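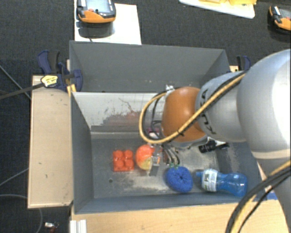
Dai at the practice bins, going in among the brick, the bottle and the blue fuzzy thing.

Kaltport, the picking room: what it's like working next to Dai

I've been picking and packing at the Fodevach warehouse in Kaltport long enough to have worn out several pairs of boots, and this page is my little corner of the staff site. I got asked so many questions at the summer do in August (mostly from people's mums and dads, and one very keen nephew) that I thought I'd put it all in one place. So, hello! The arm is called Dai. It came with a long number and the name won by a mile when we voted. The software that tells it what to grab is Lunerine, and we do mix the two up – if somebody shouts "Lunerine's sulking" they usually mean the arm has stopped.

What goes in the bins

We send out mixed orders, so one customer might want a soft toy, a bottle of something for the bathroom and a bag of building bricks. That's why the practice bins look like the bottom of a child's wardrobe. A hard square brick is easy going for the gripper. Anything round wants to roll, and anything fuzzy squashes where you don't expect it. See-through bottles were the real pain at the start, and plenty of us had opinions about that, having spent years finding them by feel at the bottom of a tote.

We keep a full list of practice things on the wall and there are 80 on it now. People bring in suggestions. I put forward a bobble hat and I'm still quite proud of how much trouble it caused.

The state of the bins

Yes, they're scratched. Yes, the paint or coating or whatever it is has come off the inner wall in patches. I get asked about this more than anything else and I don't know what to tell you, they're bins. Things get dropped in them all day. They're clamped at the sides so they stay where they are, and please, if you're from another shift and you need a clamp, take one from the rack by the loading door. Move the bins even by a finger's width and Dai has to be shown where everything is again, and that's my tea break gone.

What the job was before

There were 13 of us on the picking side when I started in this room, all doing the same thing: read the slip, walk to the bin, lean in, dig about, lean out, walk back. The leaning was what got you. Deep bins are murder on the lower back, and by the end of a Christmas week I was going down the stairs at home sideways.

Now the arm does a good share of the leaning. On its best shift so far it managed 361 picks without anyone having to step in, and we had a cake for that. The target on the whiteboard is 385, and I've got a small bet on that I won't go into here.

What the job is now

I look after the cell for half of each shift and pick by hand for the other half. Looking after it means filling bins, clearing the odd thing that's got wedged in a corner, and going through the misses on the screen afterwards to say what went wrong. Was it the wrong item? Did it slip? Did it pinch two things at once? You tick a box and add a note if you like. I write quite long notes. I've been told they get read, and one of them did come back to me as a change in how it goes for bottles, coming in from the side of the cap instead of straight across the middle, so somebody's paying attention.

I've learned loads, I'll say that. I can restart the cell, swap the finger tips and read most of the fault codes, and I couldn't have told you what a fault code was two years ago. It did put me up a pay grade, but only after we'd asked for it more than once, and I'd tell anyone in the same boat to get that conversation going before the training and get the answer in writing.

The bits I'm less keen on

It's quieter, and I miss the chat. With everyone at the bins you'd be nattering all morning, and now there are stretches where it's me, the arm and the fans. We've started taking breaks at the same time again, which helps.

The other thing is pace. When the arm's having a good day the packing table gets a steady stream and there's no natural gap, so the packers feel it in their hands. We raised that and got an extra person on packing from ten till two. It still gets hectic on a Thursday, when the big orders land, and I think we'll be asking again.

And then there's the question everyone's really asking, whether it'll have our jobs. So far two people have moved over to returns, both because they wanted to, and one retired and wasn't replaced. I notice the last one. I like working with Dai and I also notice that, and I'd sooner put it on the page than leave it off.

Things visitors ask

Can I touch it? No, sorry. Not even when it's stopped.

Is it strong? Very. It's a big lump of an arm for picking up a toy brick, and I think that every single morning.

Does it get fruit right? It does better with round things than it used to. It's still a bit quick with them for my liking.

What are all the cables for? Power, signals and air for the gripper, as it was explained to me. They're left with plenty of slack so the arm can swing about without pulling on anything, and checking them over is part of the morning list.

Can my class come and see it? Ask at the front desk, mornings are best. Closed shoes, hair tied back, and bring something for the practice bins if you fancy it – nothing with glitter on, please.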